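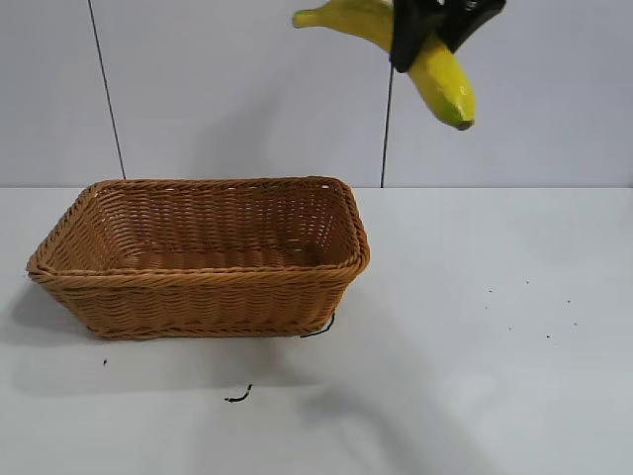 What does a shop pay for when it orders a box of bananas?
It pays for the fruit, and also for the carton, the transport, the days in the ripening room and the part of the box that will never be sold. In this handout we look mostly at the last two.

Unit 5. Ripening, grading and loss in the fruit trade
Course: Food Supply for Small Retailers
Teacher: Drahomíra Baláž

1. Two groups of fruit

Fruits are divided in two groups after their behaviour when they are picked. The first group continues to ripen after harvest. Bananas, pears, mangoes, avocados and tomatoes belong to it. The second group does not become sweeter once it leaves the plant, for example grapes, cherries, strawberries and oranges. They can become softer, but this is ageing and you should not mix the two words in your written work.

The first group produces a gas called ethylene. A small quantity starts the ripening, and the fruit then makes more of it by itself. If you keep ripe pears beside green bananas, the bananas will turn yellow earlier than you planned.

2. The ripening room

Bananas travel green and cool. If they are kept too cold, the peel becomes grey and dull and this damage cannot be repaired later. At the wholesaler they enter a closed room, where temperature, humidity and ethylene are controlled. The room must be aired regularly, as the fruit gives off carbon dioxide and heat.

The buyer orders by colour stage. Green with a little yellow is for shops which sell slowly. Yellow with green tips is the most usual order. Full yellow is for the same day or the next one. Students often ask me which stage is the best, and I can only reply with another question: how many hours is your shop open before the next delivery?

3. Our case: the Ustham shop

Felista Chege manages a small grocery in Ustham and was kind to give us her notes for September. She buys from the wholesaler Brineck. In that month she received 249 kg of bananas. Of these, 46 kg were sold at a reduced price and 5 kg were thrown away. The rest was sold at full price.

Please calculate:
a) the weight sold at full price
b) the thrown fruit as a percentage of the delivery
c) the income lost by the reduction, if the full price is 96 pence per kilo and the reduced price is half of it

For c) many people of last year's group forgot that the reduced fruit still brings money. The thrown fruit is a separate loss, do not add it here.

4. Display

Bananas bruise under their own weight. Put them in one layer, with the curve upwards. Do not pull single fruits from the bunch, the torn neck lets the flesh dry and go brown. Ms Chege puts the new fruit behind the old fruit every morning at 7, before opening. She moved the display away from the window and in her opinion this helped more than any change in the ordering.

5. For Wednesday

Read the chapter by Ilir Vlachou on colour stages (copies are in the office). Bring your results for the Ustham case on paper, with all steps written. Boris Bartoš and his group will present their comparison of two delivery plans, fifteen minutes with questions.

Who missed Unit 4 can ask me for the sheet on carton sizes.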